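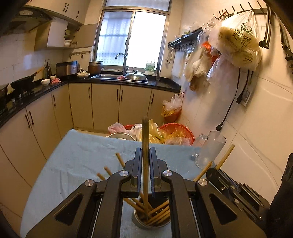
WITTON, 2023-03-21

Chopsticks on the table, please!

Our small-kitchen swap has been going since February and the tip that got the most replies, by a long way, was the simplest one: get your chopsticks out of the drawer and stand them up in a round container. We got 53 notes back (53! for chopsticks!) and most of you said you'd done it the same evening.

I'm a total convert. Mine used to live under the spatulas, and I'd be digging for a matching pair while the noodles went soft. Now they fan out over the rim in the middle of the table and everybody grabs their own. A metal-rimmed pot like the one in the picture is lovely because it has a bit of weight to it, but a jam jar or an old mug will do fine. Wooden chopsticks do need to be properly dry before they go in. I leave mine flat on a towel overnight, and every 10 days or so the pot itself gets a good scrub, bottom included.

Several of you asked about the tablecloth. Light blue is such a happy color under wood and glass, and I say don't bother ironing it! Put a tall pitcher at the far corner, fill it with water and a slice of lemon, and supper is halfway there.

Next up is produce. A big mesh basket on the floor is wonderful for things still in their bags, and a red one cheers up a row of beige cabinets no end. Anything with green stalks I try to use within 3 or 4 days, usually in a stir-fry, which brings us right back to the chopsticks.

Send your own basket ideas to the Bakby page before the next issue. Mahawong readers, you've been very quiet and I know you have good kitchens over there!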